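Toaster on a white countertop: where do I put it, and is under-counter cord storage worth paying for?

Home Help Exchange > Kitchens > Small appliances

Posted by Deepak Upadhyay

We redid the kitchen in September and now I have a long white countertop that I was told would be "easy to live with." I doubt it. Every crumb shows, and the toaster has ended up in the spot with the worst light and a cord running across the work surface.

The fitter from Caston wants $89 to add a cord channel along the back. He also says the toaster should never sit under a wall cabinet, which sounds like something he says to sell open shelves. My sister-in-law keeps hers under a cabinet and has done so for years.

So I'd like to hear from people with nothing to sell. Does a toaster need clear space over it? Is a cord channel anything more than a strip of plastic? And does a cream toaster look dirty next to a pure white counter, or do I just need new bulbs? I'm not repainting.

A cream-white one with silver trim around the slot, on a white top:

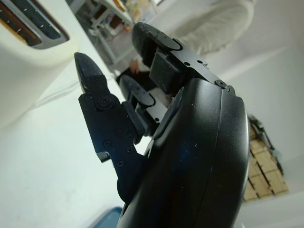 Reply from Qusai Abu Hammour
Marked helpful by 8 members

Taking these in the order they matter.

Space above. Your fitter is right, though maybe for the wrong reasons. Bread can catch if it jams, and heat goes straight up. Look in the manual, which will give a clearance, and if you've lost the manual, pull the toaster out to open counter every time you use it. The fact that your sister-in-law hasn't had a fire tells you very little.

Cord channel. I wouldn't pay $89. Diren and Pennington both sell stick-on clips, and I can't tell them apart except by price. Wipe the wall with rubbing alcohol first or they drop off in a week. Keep the cord short and away from the sink. Don't coil it tight behind the toaster, and don't add an extension cord to reach a nicer corner.

Color. Cream next to white will look yellow under cool light. People spend real money on a new toaster over this. Swap one bulb for a warmer one and live with it for a few days before you buy anything. If your light is a panel set into the ceiling, check whether it has a color setting before you let anyone replace it. Mine did, and the electrician had already written up the quote.

A bright white ceiling panel, the kind I mean:

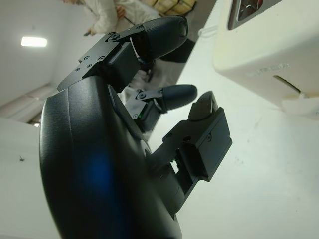 Deepak Upadhyay again: fine, but my panel is a sealed Sornitz unit with no switch on it that I can find, and the manual online is for a different model. Are you sure yours wasn't set from the wall?

Qusai Abu Hammour
Mine is a little slider on the back of the housing, so it had to come down first. Yours may not have one. I wouldn't take a sealed unit apart to find out. Email the maker with the number on the label and see if they answer.

Reply from crumbtray

just get a black toaster. problem solved. also empty the tray, everyone forgets the tray

Contact us | Copyright Home Help Exchange | Back to top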